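Normas de grabación y etiquetado, conjunto Serkungate (tareas de mesa)
Versión del documento: 2023-07-18
Mantenimiento: Brigitta Holzer (protocolo), Orhun Akyol (revisión de datos)

1. Alcance

Este fichero fija las reglas de operación y anotación para los episodios de manipulación de alimentos y envases sobre mesa. Se aplica a los puestos Isholm y Wedell. El puesto Vương usa otra pinza y tiene su propio anexo.

Contenido de la versión actual:
Episodios grabados: 1,360
Episodios aceptados: 929
Episodios pendientes de segunda revisión: 308

2. Preparación del puesto

2.1. Los objetos se colocan según la hoja de disposición inicial. No se añaden objetos fuera de inventario.
2.2. Los cajones del mueble permanecen cerrados salvo que la tarea los nombre.
2.3. Los cables del brazo deben colgar por fuera del tablero en todo el recorrido.
2.4. Nadie introduce las manos en el recinto con los motores habilitados. Para recolocar un objeto se pulsa la parada y se espera la confirmación en consola.

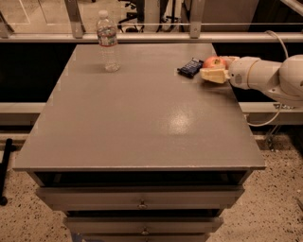
2.5. Los alimentos en contacto con la pinza se retiran al cerrar el turno y no se consumen.

3. Reglas de manipulación

3.1. Velocidad reducida a menos de un palmo de cualquier objeto.
3.2. Se admite el contacto con objetos vecinos si ninguno cae del tablero. Debe anotarse como contacto_lateral.
3.3. Un objeto que sobresale del borde no se empuja hacia fuera. El operador lo levanta o aborta el episodio.
3.4. Máximo 2 reintentos de agarre por objeto. Al tercero, el episodio se cierra como fallido.

4. Anotación

El campo agrupado se marca cuando dos o más objetos se tocan o se tapan en parte desde la cámara de cabeza. El objeto parcialmente tapado conserva su etiqueta; no se crea una clase nueva. 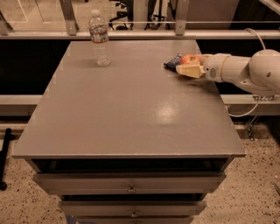 Fig. 2. Manzana, queso y chocolatina agrupados en la esquina posterior derecha; botella aparte, a la izquierda.

El campo agarre solo toma el valor «sí» si la consola registra fuerza de cierre. Si la imagen no permite distinguir entre apoyo y agarre, manda el registro.

5. Limitaciones conocidas

Los reflejos de la iluminación cenital sobre el tablero gris no se corrigen. El balance de color varía entre grabaciones. Los episodios de abril carecen de fuerza de cierre y llevan agarre = nulo.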